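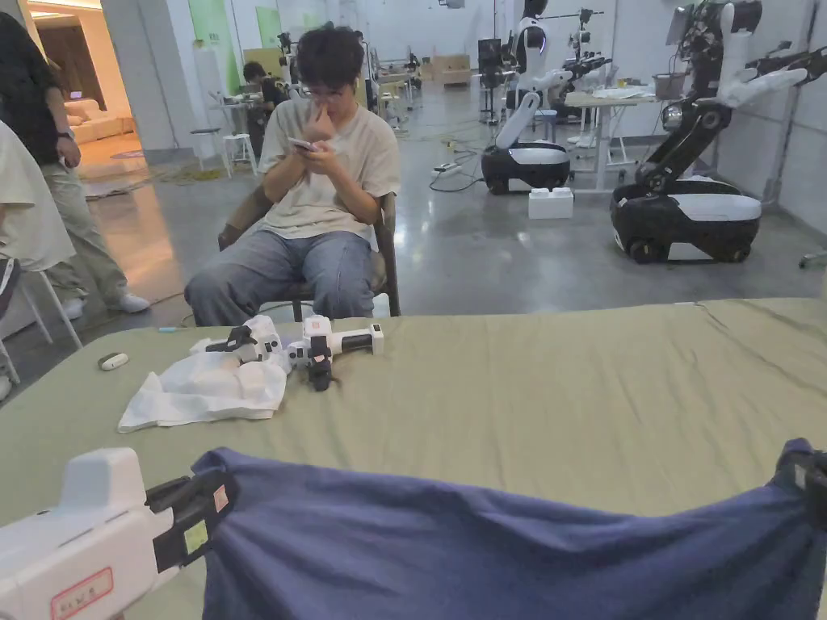 Taking up the hem on a linen tablecloth without it going wavy?

Posted 5th December by threadbare_in_town

Hello all, I hope this is the right board (I looked at the one for quilting and felt a bit out of my depth!). I have a long linen tablecloth from Verbeke that I bought in May, when we still had the big table. We've moved since then and the new table is a good deal smaller, so the cloth hangs down into everybody's lap and the dog has started treating it as a tent. I'd like to take 5 inches off each end and hem it again so it looks the way it did when I bought it.

I tried one end last night, just folded it over twice, pinned it and ran it through my old Esetti, and the hem came out wavy like a lasagna noodle. I've unpicked it and I'm sulking. Is it my tension, my ironing, or do I need a different foot? I would also love to know how to do the corners, which had a neat diagonal fold when it was new. Dinner is for my husband's whole family, so I would like to get this right before they sit down at it.

lindenandlace
Oh, I feel for you, I have made that exact noodle more than once! My money is on the grain. Linen shifts around a lot, and if you cut along a chalk line drawn from the old hem you can end up slightly off the straight without knowing it. Then the fold pulls on a slant and ripples as you sew.

Wash and dry the cloth the way you always will, before you cut anything. Then snip into the side edge where you want the new cut to be, find a single thread, and pull it gently all the way across. It will leave a little ladder in the weave and you cut right along that. It's slow, and the thread will break on you, so just pick up the next bit with a pin and carry on. I usually put the radio on.

After that, press up half an inch, then press up a full inch over it, with plenty of steam, and let it cool on the board before you move it. Baste by hand if you can stand to. When you get to the machine, use a longer stitch than you think and don't tug from behind. Let the feed do the work.

For the corners, press both folds on both sides, open them out, and fold the corner in so the creases line up with each other. Trim that little triangle, leaving a quarter inch, then fold everything back in. Try it on a paper napkin first, it makes much more sense in your hands than it does in writing.

pressercloth30
New needle. Also lower the presser foot pressure if your machine has the dial, mine is inside the little door on the left.

oldgoosefeather
I'd skip the machine and hem it by hand. Two evenings on the couch and it will lie beautifully flat. Paner linen thread is nice for this if you can find the ivory, though plain cotton is fine too. Whatever you do, don't use the iron-on tape. I did that on a Varnari runner years ago and it went stiff as a cereal box after the first wash.

1667 views

Comments

mossybutton: Pulling the thread worked on my curtains too, thank you for spelling it out.

threadbare_in_town: It was the grain! I was off by nearly half an inch by the far side. First end is done, corners and all, and I'm doing the other one tomorrow.

kettle_and_pin: Does this work on a cotton blend?

lindenandlace: It does if the weave is loose enough to see a thread. Otherwise measure up from the old hem in lots of places and hope for the best.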